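9 juin 2025

Journée au tri, chez Clalside. La cellule 2 tourne maintenant sans opérateur sur deux postes sur trois. Relevé du matin : 3257 pièces passées, 314 rejets renvoyés en contrôle manuel. Le seuil de rejet reste trop strict, Ashwin Menon refuse de le toucher avant la fin de la période d'essai.

Effet sur l'équipe : Rocío Nieto ne trie plus. Elle traite les rejets et acquitte les défauts, 90 secondes par arrêt quand tout va bien. Elle dit que ses poignets vont mieux et que l'attente la fatigue davantage que la cadence. Noté tel quel dans le compte rendu. Elango Chettiar passe à la maintenance, formation de 30 heures à Drekcombe. Sa prime de poste n'est pas reconduite, point à reprendre avec Bindu Chacko. Nhi Đồng demande qui signe la fiche qualité quand c'est la machine qui a trié. Pas de réponse pour l'instant.

Le soir, petit bras imprimé, pince à deux doigts, cubes verts et noirs sur feuille blanche. Même question qu'à l'atelier, en réduit : hauteur d'approche, écart entre les pièces. À revoir : passage du câble noir, fixation du fil au poignet. 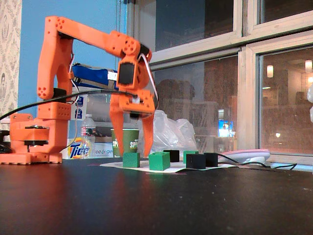

Pince au-dessus des cubes, trois verts, trois noirs.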